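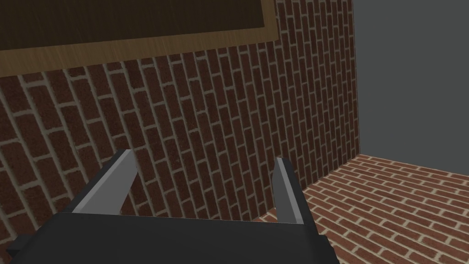

Who can apply for the Flostar Open Doors Fund?

Any registered non-profit, public library or community college that teaches computer skills to adults at no charge can apply, provided it has been running classes for at least one year.

DIRNTON, 4/16/22 — Flostar, a maker of scheduling and payroll software for small employers, today opened applications for the Open Doors Fund, a grant program for organizations that help adults return to paid work through basic and intermediate computer training. The fund will support 30 organizations in its first round. Each will receive a cash grant, donated software licenses and one year of technical support from Flostar staff.

The program is directed at adults who have been out of the workforce for two years or more, including parents and family caregivers, people recovering from long illness, and workers whose former jobs no longer exist in their area. Applicants may propose new courses or ask for help in expanding courses they already offer.

"Many of the people who use our software every day learned to do so in a library or a church basement, from a teacher who was paid very little or nothing at all," said Antonina Kovalchuk, director of community programs at Flostar. "Those teachers know what their students need. Our part is to cover the costs that keep them from taking on more students, and to let them get on with the work."

The Open Doors Fund follows a one-year pilot in Dirnton and the neighboring town of Druvcombe. During the pilot, 226 adults enrolled in evening and weekend courses covering email, spreadsheets, online job applications and the safe use of passwords. Of these, 159 completed a full course. Course leaders reported that child care and bus fare were the most common reasons students gave for leaving early, and both are now allowed as grant expenses.

The pilot was run jointly with the Woldemariam Center for Adult Learning, which will continue as the program's training partner. The center will provide a shared set of lesson plans, free to all grant recipients, and will hold monthly online meetings where instructors can compare notes and ask questions. Recipients are welcome to use the lesson plans in full or in part, or to keep their own materials.

Grants may be spent on instructor pay, classroom rent, internet service, laptops for loan to students, translation of course materials, child care during class hours and student travel. They may not be spent on fundraising events, building purchases or debt. Organizations that receive laptops or licenses through the fund will keep them after the grant year ends.

Flostar will not require recipients to teach its products. Licenses are offered for the organization's own office use, and a recipient may decline them without any effect on its cash grant.

Applications will be read by a panel of adult education instructors, with one Flostar employee serving as a non-voting secretary. The panel will look at the need for training in the applicant's area, the experience of its teachers and the steps it takes to keep students enrolled. Small organizations are encouraged to apply — there is no minimum budget, and groups with fewer than five paid staff may submit a shorter form. At least one third of the grants will go to organizations serving rural areas.

"We asked the pilot instructors to go through the application and cross out every question they thought was a waste of their time," Kovalchuk said. "They crossed out quite a lot, and those questions are gone."

Applications will be accepted through the end of June. The form may be completed online or requested by mail in English or Spanish. Applicants will need proof of non-profit or public status, a one-page budget and the name of the person who will be in charge of the course. Letters of support are optional. All applicants will receive a written decision, and those who are not selected may ask for the panel's comments and apply again in the next round.

Flostar will host two online information sessions for interested organizations. Registration details are posted on the community programs page of the company's website, where recordings will also be made available.

About Flostar

Flostar makes scheduling, time tracking and payroll software for restaurants, shops, clinics and other small employers. The company is based in Dirnton and has 100 employees.

About the Woldemariam Center for Adult Learning

The Woldemariam Center for Adult Learning is a non-profit school offering free courses in reading, math, English and computer skills to adults in Dirnton and Druvcombe. Its classes are open to all residents over the age of 18.

Media contact

Community Programs Office, Flostar, Dirnton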